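From: Asuka Hayashi
To: floor-and-office list
Date: Nov 12, 2020
Subject: Re: [floor] what happens to the hanging team?

> I've read the notice from Sternell twice now and I still can't tell
> what it means for us. It says the garment handling will be "partly
> automated" from March. Which part? I've been putting tops on hangers
> for 19 years and I'd like to know if I'm going to be doing that, or
> watching something else do it, or neither. Also, is it true they want
> us to do the teaching? And do we get paid for it?

Hello everyone,

I'll have a go at this one as I've been in the back room on the teaching side for a few weeks now, so I can at least tell you what my days are like. I can't speak for Sternell and I haven't seen anything more than the rest of you about numbers, so please don't take any of this as official!

Yes, it is us doing the teaching. You hold the gripper by its handle and do the job with that in place of your fingers, over and over, and the recordings go off to the people at Plonetti who are building the thing. Knitwear first, because knitwear is the stuff that slides and bunches and generally misbehaves. A shirt with a stiff collar more or less tells you where it wants to go. A soft rib knit doesn't tell you anything.

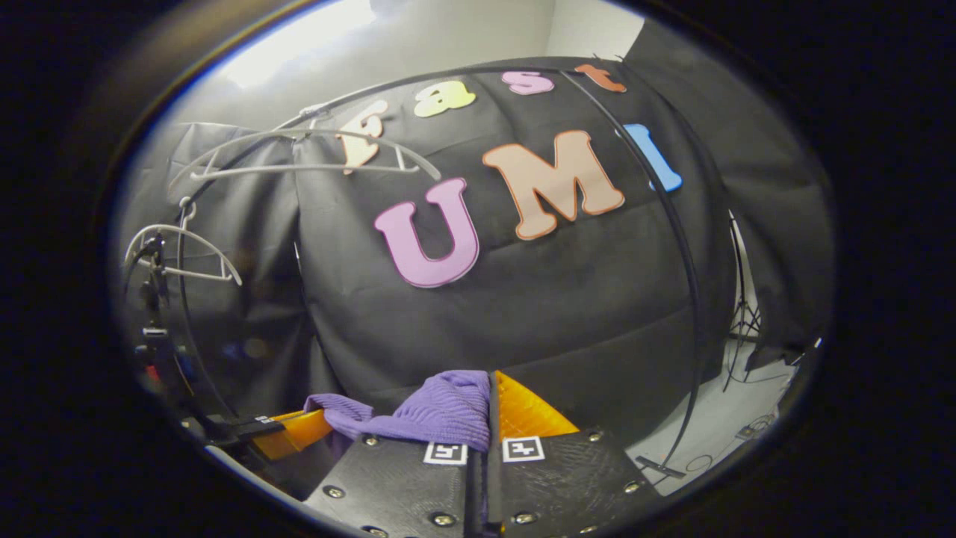

The odd part (and I've said this to anyone who'll sit with me at lunch) is how much I didn't know I was doing. I always find the shoulder seam with my thumb before I've looked at it. With the gripper I can't feel the seam, so I've had to learn to look, and for the first few days I was slower than a new starter. My wrist complained as well. We've now agreed to swap over after every 19 goes and I'd ask anybody joining to stick to that even if you feel fine, as you won't feel fine by teatime.

On pay: it's your normal rate plus the trainer's allowance, and it counts as hours on the floor for your holiday. I had to chase that. It was missing off my first slip, and Leiva in the office put it right the same afternoon, so check yours. What it doesn't do yet is count towards your grade, and I think that's wrong. If they want our hands in their machine, it ought to go down as skilled work. I've written to say so and would love a few more names next to mine.

As for March, what I've been told is that one line goes over to start with, the Minum knitwear, and the people on it move to checking and mending. Nobody has been told they're going. I know that isn't the same as being promised anything, and I'm not daft, I'd like it in writing too. But I'd sooner be in the room while they work out which bits are any good than hear it all from a notice by the kettle.

There's space for 7 more on the rota. You don't need to be good with computers, I'm certainly not. You do need to be fussy about hangers, so that's most of you covered. Reply to me off list or put your name on the sheet by the lockers, and if you only want to come and have a nosey for ten minutes first, come at the end of the early shift when it's quieter.

Oh, and whoever has my good scissors with the green tape on, could I have them back please.

Asuka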